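Subject: Re: [imrie-users] Slow rebuild after moving the index to a second disk

On Tuesday a list member wrote:

> After moving the Imrie index to its own disk, a full rebuild
> takes 110 minutes. It used to take 30. The archive holds 2,348
> documents, mostly scanned letters with a text layer. Nothing
> else was changed. Is the new disk at fault?

Probably not the disk. Check where the scratch directory ended up. When the index path changes, Imrie falls back to the default scratch location unless you set it again by hand. On our server the default was a network mount, and every merge pass went across it twice.

Run the config dump and look for the scratch line. If it doesn't point to a local path, set one and restart the indexer before you rebuild. A reload won't pick it up.

Second thing to look at is the worker count. We run 8 on a machine of similar size. More than that made the merge slower for us, though I only tested with the Flundel parser. Carkero handles scanned text differently and may want fewer.

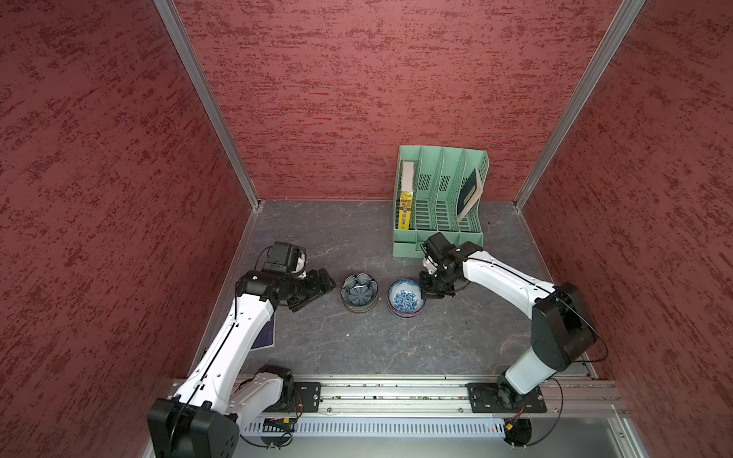 The text layer matters too. If the letters were run through Zundach, each page carries its own font table, and the parser reads all of them even when they are identical. There is a switch to skip duplicate tables — it is off by default in the current release. Turning it on does not change search results, but you need one full rebuild before it takes effect.

If it is still slow after that, post the timing section of the log, from the first merge line down. The part before that is only startup checks.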